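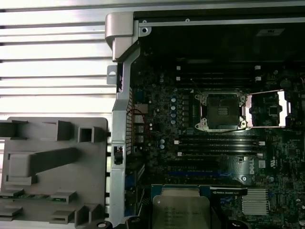 Dell board with the Xeon at the bottom, Otex open day, 08/05/2021

I've built PCs for years, so of course I went straight to the computer bench at Otex in Brevside and stayed there for 38 minutes! Lakshmi Gounder runs the cell and let me lean in as close as I liked. The job is handling processors and memory in old workstations — fiddly work even with fingers, and I've bent pins to prove it.
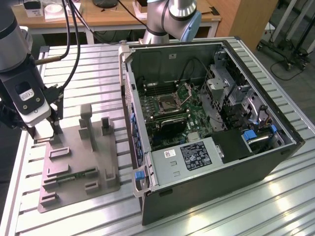
Two arms, one tower on its side

She said the gray plate took 19 versions to get right. I'm going back in August, and bringing my brother.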